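Otbridge secondhand hall to stay open through December after lease vote

OTBRIDGE – The secondhand hall on Harnov Street will stay open at least through the end of December, after the town council voted to extend its lease on the former Baumgart furniture store.

The extension passed 5-2 at a meeting that ran close to three hours. It keeps the rent at $334 a month, the same amount the hall has paid since it moved into the building, and gives the town the right to inspect the roof and wiring before any longer agreement is signed.

The hall sells used housewares, clothing, books and small furniture. It is run by Ellidlow Reuse, a nonprofit that also operates a repair bench in the same building. According to the group's annual report, it took in 3,507 separate drop-offs last year, and 422 households used the free setup program, which gives basic kitchen and bedroom goods to people moving into a first or new home.

"We asked for three years and got eight months," said Zamfira Cozma, who manages the hall. "I would rather have eight months than a moving truck."

The lease had been due to run out at the end of April. The town bought the Baumgart building after the furniture store closed and had planned to put it up for sale this spring. Those plans slowed when a first look at the property found water damage above the old loading dock and a section of wiring that does not meet current code.

Councilman Jinlong Zou, who voted against the extension, said the town should not be a landlord for a building it cannot say is in good shape.

"I shop there. My kids' desks came from there," Zou said. "My vote was about the roof. If we get a heavy snow load in the winter and something happens, we are the owners, and we knew."

Supporters said the damage is limited to the rear of the building, which has been closed to the public. Councilwoman Jingyi Mao, who proposed the extension, said the town engineer had walked the sales floor twice and found no reason to close it. The rear section will stay locked, and the hall has agreed to move its donation door from the loading dock to the side entrance on Mill Lane.

That change took up a good part of the public comment period. Mill Lane is one way and has no sidewalk on the east side, and several residents said cars already back up there on Saturdays when the hall takes drop-offs. One woman who lives across from the side entrance said she had twice been unable to get out of her driveway.

Cozma told the council that the hall would spread its drop-off hours over four days instead of two and would stop taking sofas and mattresses until a permanent arrangement is made. Large items account for most of the waiting time, she said, as each has to be checked for damage and bedbugs before it comes inside.

The hall will go on accepting the goods that move fastest, mainly dishes, pans, lamps, table linens and bedding in sealed bags. Bowls and plates do not have to match, and sets with pieces missing are fine. Chipped or cracked dishes will still be turned away.

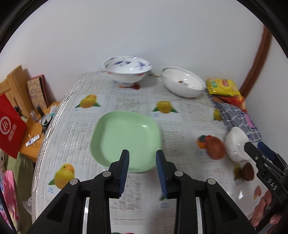 Demand for the setup program has grown faster than the rest of the hall's work, the annual report says. Ellidlow Reuse began it with a single shelf of saucepans and now fills a room on the second floor. A household that signs up gets an appointment of 40 minutes and can choose from a list that includes cookware, dishes for each member of the family, towels, sheets and one lamp per bedroom. Referrals come from the county housing office, the two high schools and the hospital's discharge desk, but people can also sign up on their own.

Yutong Cheng, who used the program last fall after moving to Otbridge for a job at the packing plant, spoke in favor of the extension. She said she had arrived with two suitcases and had been eating out of takeout containers for a week.

"I came out with a box of plates and a rice pot and I cooked that night," Cheng said. "I have given the pot back now. I bought a bigger one."

Not all of the comments were friendly. The owner of an antiques shop on Front Street said the hall pays well under market rent and undercuts stores that pay full property taxes. He asked the council to set a cap on the prices of items the hall can sell. The council took no action on that request. Mao said most items at the hall sell for under $5 and that a cap would be hard to enforce.

The town's finance office put the cost of keeping the building through December at more than the rent will bring in, mostly for heat and insurance. It did not give a final figure and said that would depend on the weather in the last two months of the year. Zou asked that the office report back in September with actual spending to date, and the council agreed to that without a vote.

Under the extension, the hall must also:

Carry its own liability insurance, with the town named on the policy.

Keep the rear section locked and post signs at both inside doors.

Move all donations to the Mill Lane entrance within 30 days.

Allow a full roof and electrical inspection before the end of July.

The inspection will be done by an outside firm, which has not been chosen yet. Thirumalai Pisharody, the town engineer, told the council he expects to have bids in hand by the middle of May. He said the water damage looks old and that the leak may have been fixed by the previous owner, but he would not rule out further problems until the ceiling panels come down.

"There is a patch up there, and somebody did it carefully," Pisharody said. "I don't know what is under the patch."

If the inspection finds that the building can be repaired at a reasonable cost, the council could offer the hall a longer lease or go ahead with a sale. Ellidlow Reuse has said it would like to buy the property but does not have the money now. Cozma said the group has talked with two lenders and plans to apply for a state reuse grant this summer. The grant would cover part of a down payment but none of the repairs.

She said the group has also looked at other buildings, including the empty pharmacy on Front Street and a warehouse near the rail yard. The pharmacy is too small for the repair bench, and the warehouse is a mile and a half from the nearest bus stop. A third of the people who use the setup program come by bus, according to the hall's sign-in sheets.

The repair bench will keep its present hours, Tuesday aside, when the room is used for a sewing class. The bench fixes lamps, toasters, chairs and bicycles for the price of parts. It has a waiting list of two weeks for bicycles, and shorter waits for most other things. Sewing machines are looked at once a month.

Summer hours at the hall start on May 1. The sales floor will be open from 10 a.m. to 5 p.m. and drop-offs will be taken until 3 p.m. on the four donation days, which will be posted at the door and at the library once the schedule is set. Donors are asked to enter Mill Lane from the north end and to stay with their cars. Anyone who needs help unloading can ring the bell at the side entrance.

People who have sofas, mattresses or other large items to give away can leave a name and phone number at the front desk. The hall will keep a list and try to connect them with families who need the items and can pick them up directly. The county transfer station also takes mattresses for a fee.

The council will next take up the Baumgart building when the inspection bids come in. Residents with comments about traffic on Mill Lane can write to the town clerk, who is collecting them for the public works department. A request for a temporary no-parking zone near the side entrance is already under review – it would cover the first three spaces north of the door during drop-off hours.

Published April 23, 2023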